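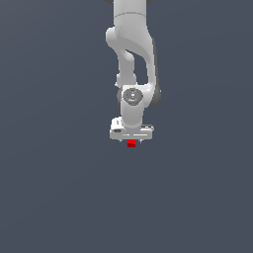
Week two is toned paper, and I've been looking forward to it since October! Most of you learned to draw on white paper, and white paper trains you into a habit: everything you do makes the page darker. Start on gray and you get to go both ways. A plain slate-gray with a hint of blue in it is my favorite place to begin, and look how comfortably white sits against it. It isn't dead flat, either. It drifts a tiny bit lighter toward the upper left and a tiny bit darker toward the lower right, and a drift that small is plenty to keep a background from feeling like cardboard.

These notes cover what I said in class, plus the bits I forgot to say because we spent so long on Liviu Sandu's question about erasers (I'll get to it).

What to bring

Mid-gray pastel paper. I use the Fasurska pads, the 163 gram one, and the shop in Predport sells them by the sheet if you don't want a whole pad yet. Any brand is fine as long as the paper has some tooth. Run your fingertip over it. If it feels like printer paper, put it back.
One stick of white chalk pastel, one of black, and a charcoal pencil. The Rolus student sticks are soft and break if you look at them, but I like them anyway.
A kneaded eraser.
An old rag. Please, please bring a rag, the sink drain can't take another week of paper towels.

The middle is already done

When you draw on mid-gray, the paper is your middle value. You don't draw it, you leave it alone. I know I said this maybe a dozen times in class, and I also know that half the drawings on the wall had the gray carefully covered over with a slightly different gray made of chalk and charcoal rubbed together. It goes muddy every single time. If a part of your egg is about as light as the paper, let it be paper.

So before you touch the page, squint. Squint until the egg and the cloth and the cup turn into blobs, then ask which blobs are lighter than your paper and which are darker. Anything that's neither gets left out. It feels like cheating for the first hour or so.

Order of work

1. Light outline in charcoal pencil. Barely touching. You're placing things, that's all.
2. Darks first. The cast shadow, the inside of the cup, the fold under the cloth. Keep them a bit lighter than you think they should be.
3. Stop and walk to the other side of the room. Look at it from there.
4. Whites, and go slowly. Start with the broad light areas, pressing softly so the paper shows through.
5. The brightest bits at the very end, pressing hard, and only where the light really bounces. On an egg that's one small spot.

Raluca Roman did her whites first and it came out lovely, so yes, the order can be broken. But she's been doing this a while. Try it my way at least once and then go wild.

White things aren't white

We ran out of time on this one and it's my favorite part. An egg, a mug, a bedsheet: you know they're white, so your hand wants to fill them in white. Look again at the shadow side. It's usually darker than your gray paper! I had everyone punch a hole in a scrap of gray paper and hold it up in front of the egg, and there was a real gasp at the back table. Keep that scrap. It's the best tool you'll own and you made it out of an offcut.

With smooth, rounded things, watch how the light turns the corner. There's the bright side, then the half-tone (your paper, leave it alone), then the dark band, and then, right near the far edge, a little lift where light has bounced back off the table. Everybody makes that lift too bright. Make it darker than you want to. If it's brighter than your half-tone, the egg will look like it has a lamp inside.
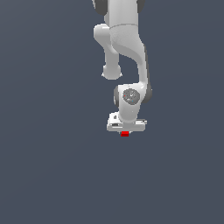

Now, edges. A hard edge pulls the eye and a soft one lets it slide by, and if you outline everything with the same firm line, nothing gets to be important. Pick two places in your drawing where you want people to look and make the edges crisp there. Everywhere else, let something go. Where the dark side of the cup meets its shadow you can lose the edge completely, just smudge one into the other, and the viewer will put it back for you.

The space around the object counts too. I saw a lot of tiny eggs right in the center of a huge sheet, and a few giant ones squeezed up against the bottom. Neither is wrong if you meant it. Try hanging your subject from the top of the page, or shoving it a little off to one side, and see how the leftover shape changes. I draw four or five thumbnails the size of a matchbox before I start, and the first one is nearly always the dullest.

About erasers (thank you, Liviu): a kneaded eraser lifts, it doesn't rub. Press and pull away. If you scrub at chalk you flatten the tooth and then nothing will stick there again. And you can't really erase back to clean gray once you've mixed chalk and charcoal, so if a spot is lost, make it a dark and move on.

For next week

Do two drawings of the same white object from your kitchen, one in the morning and one in the evening under a lamp. Keep each to 50 minutes. Set a timer, and when it rings put the chalk down, even if the handle isn't finished. Write the time of day on the back, because I'll be asking you to guess each other's and it's no fun without the answers.

Spray fixative outdoors if you use it at all. It dulls your whites, so I put the last highlights on after spraying. Carry everything in flat with a sheet of tracing paper over the top, and if you roll it, roll it with the drawing on the outside.

Ecaterina Nedelcu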